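Who Gets Credit for the Skill?
Opinion
By Henrik Frerichs

The debate over automation in the workplace is still conducted mostly in terms of headcount. Employers are asked how many positions a new system will remove, and employees ask whether theirs is among them. Both questions are fair. They leave out a third matter that will shape working life at firms such as Follmont for much longer: what is owed to the people whose movements teach the machines.

Follmont packs and ships household goods for smaller retailers. In October it began preparing for robotic handling at its Piras site, under a program named Baltari. The program employs 15 people. Of these, 7 came from the packing floor, where they had spent years lifting, turning and placing objects that no two customers order in the same combination. Their new task is to perform such actions with hand-held grippers so that the motion can be recorded and used for training.

Management describes this as a move to lighter work, and in physical terms the description is correct. The hours are regular and the loads are small. The change in status is harder to judge. A packer's output could be counted at the end of a shift. A demonstrator's output is a set of recordings, and its value appears later, in a machine that may stand in another building. Under the present pay scale the two jobs sit in the same grade. I believe this is a mistake.

Demonstration calls for judgment. The person must decide how to approach an object, how firmly to close on it and when to abandon a poor attempt. An experienced worker makes these decisions without stopping to name them, and the employer is now asking for exactly that knowledge. When the staff association at Piras surveyed its members on the subject, 93 percent of those who replied said they had never been told how long their recordings would be kept or where they would be used.
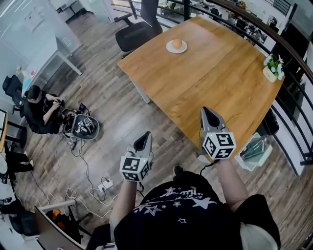 Reading time: 2 minutes

Work of this kind takes place in ordinary offices, among desks and a potted plant, with cables on the floor and a piece of fruit on a saucer. It is easily mistaken for a side activity. The grippers are held in the hands, one in each, and the person holding them is doing skilled labor. Job descriptions should say so.

Two measures would be a reasonable start. The first is a separate grade for demonstration work, with training time that counts toward promotion. The second is a written statement, given to each participant before recording begins, that sets out the purpose of the material and the period for which it will be held. Stistier, which supplies the software, has indicated that it would have no objection to either.

Employees who remain on the packing floor should be included in these talks. They will work beside the finished system, and they will be the first to notice where it has learned badly. The agreement covering the Piras site is due for review next spring, and both measures should be on the table when it opens.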